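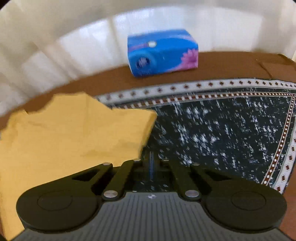
LEDIMGATE, 20 July 2022 – Brudidow, the home textile maker, will begin selling its Zodiden line of washable rugs and cleaning cloths in its own shops next month. The line was first shown to store buyers in March.

Zodiden rugs come in 13 patterns, most of them on dark grounds with a border. They are meant for kitchens, entryways and other places where people drop things and wipe them up. The cloths are sold separately, in plain colors including yellow.

"People asked us for a rug they don't have to worry about," said Aoi Ogura, who heads the rug department. "Dark patterned ones sold best for us before, so we started there. The cloths came later – customers kept asking what we used in the shop."

Before settling on the final weave, Brudidow placed test rugs in 768 homes. Households kept them for eight weeks and sent back notes on wear, washing and how well the edges stayed flat. The border was made narrower after those notes came in.

The first delivery to the Beaudoin warehouse is 2,415 rugs. Shops will get their stock from there, and the Ledimgate shop will have the full range on display. Smaller shops will carry six patterns and can order the others.

Care cards in English and Spanish are packed with each rug.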